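Teaching by Demonstration: Frequently Asked Questions
Wisside Robot Training Bench
Last updated: 21 February 2026

Do I need to know how to program?

No. You move the arm by remote control and the system records what you do. The practice task is handling a desktop processor, and most people spend their first session just learning to pick it up.

How should the gripper hold the processor?

Take it between the two fingers and close slowly. Stop closing once it is held. Squeezing harder does not give you a better grip, and it makes the release less clean.
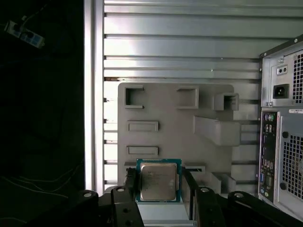

Can I guide the arm by hand instead?

Yes, for the long moves. Switch to remote control before you get near the socket. Hand guiding is too coarse for the last 40 millimeters.

Which camera should I watch?

Use the wrist view when the chip is close to the board. Turn the chip before you lower it, and keep the socket in sight while you do. 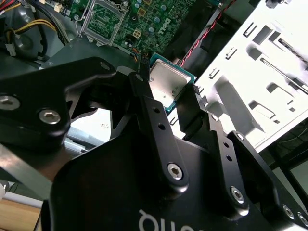 If you lose sight of the socket, back up and come in again. A slow recording is fine. Long pauses are trimmed later. Use the fixed view to check that the arm is clear of the case and the cables.

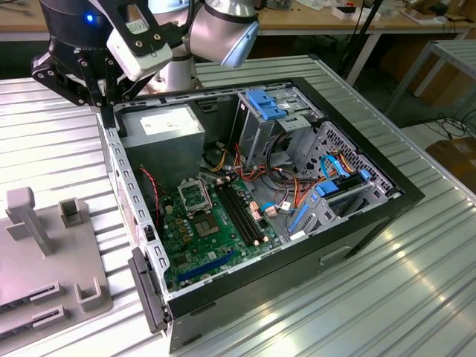
Fixed view: gripper over the rear corner of the open case.

How many recordings do you need?

We ask each operator for 40. The full set for this task is nearly 900.

What if I drop the chip?

Press stop, mark the run as failed and call Lorna Guthrie or Evander Dunbar. Do not delete the run.

Was this page helpful? 4 comments | 2 shares

Contact the training bench | © Wisside | Back to top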